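October, late

Got to Trurkdale just before eight. The side door was locked again and I had to go around by the loading dock. Lærke was already at the console with her shoes off, trying the pedals. She says she can't feel the clutch through soles. I wrote that down because the next operator will probably wear shoes and we ought to know if it changes anything.

Plan for the day was interrupted stitches only. No running suture, no needle passing drills. Sirko has enough of those from the summer, and Isby keeps asking for knots. They want to train the tying policy on its own first and join the pieces up later. I think that's the wrong order, since half of a good knot is where you left the thread on the previous move, but they are paying for the robot time and I said my piece at the last meeting.

Morning: warm-up, then calibration of both arms. The left one was out by a little at the wrist and I redid it. Lærke drank her coffee and read the consent form for the new logging, all of it, and asked two questions I couldn't answer. One was whether her hand movements count as hers. I've sent it on to Isby.

We started recording at half past nine. The way we do it now, she ties one full knot, lets go, and I close the file. Then a new file. Before, we let it run for a whole wound and cut it up afterward, and the cutting took me more time than the tying took her. The short files are much easier. The cost is that she loses her rhythm each time I say stop. She said it was like being asked to write one word per page.
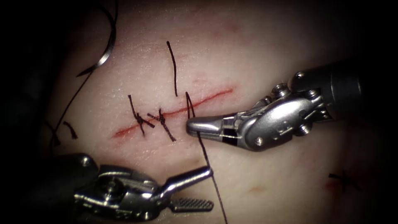 Two knots in on the left, the rest of the cut still open.

I've been trying to get my notes on the knots to say something useful. The scoring sheet has boxes for time, dropped thread and broken thread, and that's all. It has no box for a knot that holds but sits badly, with the loops off to one side. Lærke would redo those if it were up to her. I asked her to leave them. The policy needs to see what comes after a slightly bad knot, because it will make plenty of its own. She didn't like it. She has spent more than 22 years learning not to leave them, she said, and now I want them on purpose.

We talked about that for a while over lunch (cheese rolls, the machine was out of everything else). Her point was that a learner copies the confidence along with the mistake. If she ties a poor knot and moves on smoothly, the robot gets the message that it was fine. My point was that we label them. Her answer was that nobody labels a resident's bad habits frame by frame. We ended up agreeing on a flag: she taps the right pedal twice when she isn't happy with a knot, and it goes into the log as a mark. I wrote the few lines of code for it with a roll in one hand. It worked on the second try, after I found I'd put the mark on the wrong channel.

Something I noticed going through the wrist camera stream after lunch. From up there you get the jaws and the cut very well, but the housing and shaft cover a good part of the view. Lærke works from the main view and never sees this one. So she will happily work a thread that the wrist camera has lost behind the metal, and a policy given only that stream would have to guess. Usteo's people say their model copes if it has a short memory. Maybe. I'd like to see it on our data before I believe it. 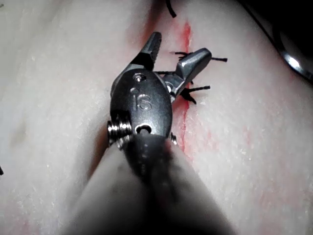
Afternoon

Slower. The pads get tired, or we do. Lærke wanted to keep on with the same one and finish the row before changing it, and I let her, though the sheet says a fresh pad after lunch. The red in the cut helps the cameras find the line, but it smears into the pad and then there's pink beside the cut as well. I made a note to ask whether the smearing bothers the segmentation. If it does, we have a problem with a lot of the older recordings too.

The long thread was the trouble all afternoon. On a real patient someone would trim it or hold it out of the way. With two arms and no assistant she has to park it somewhere, and she parks it in a different place each time depending on what she plans to do next. It makes perfect sense when you ask her. In the data it looks like noise. I asked if she could always park it on the same side. She tried it for several knots and they were clearly worse, so I told her to go back to her own way. If the robot is supposed to learn from her then it should get how she works, and the modeling side will have to deal with it. I expect an email about this.

I asked her to talk out loud for part of the session, just to have her reasons on the audio. She's bad at it. She goes quiet exactly when it gets interesting, then says "there" and it's done. What I got in between was mostly "bit more slack" and "not yet." I typed it up anyway. "Not yet" comes up a lot, and when I matched it to the joint data the arms were nearly still each time. I hadn't thought of waiting as something we'd need to demonstrate. The preprocessing script removes still stretches to save space. I've turned that off for today's files and will have to ask Isby if the earlier raw ones were kept.
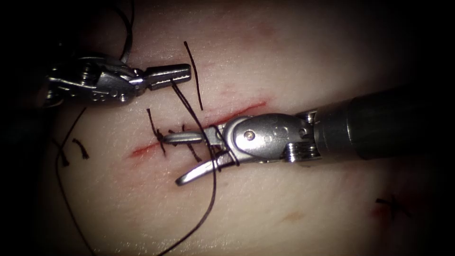

Left jaws on the long thread, right jaws open over the wound.

I had one turn at the console myself near the end, while Lærke was on the phone with her son's school. Two knots. The first came undone when I let go. The second held, but I'd pulled so hard that the pad puckered up around it. I marked both as practice so they don't get mixed in with hers. My shoulders were sore after ten minutes and I have no idea how she does it all day. She looked at the second one when she came back and said it would leave a scar.

Stopped a little after four. Backed up both drives and checked that the pedal marks were there in the log. They were, though one is doubled and I need to look at the timing window. The total for the project is supposed to reach 1,000 knots before we hand over. I've stopped working out what that is per day.

To do tomorrow:
Ask Isby about the raw files and the still stretches.
Fix the doubled pedal mark.
Change the pad first thing.
Order thread, we're on the last box.
Add "wears shoes, yes or no" to the operator sheet.

Drove home in the rain with the radio off. Soup, then bed early – Lærke wants to start at seven.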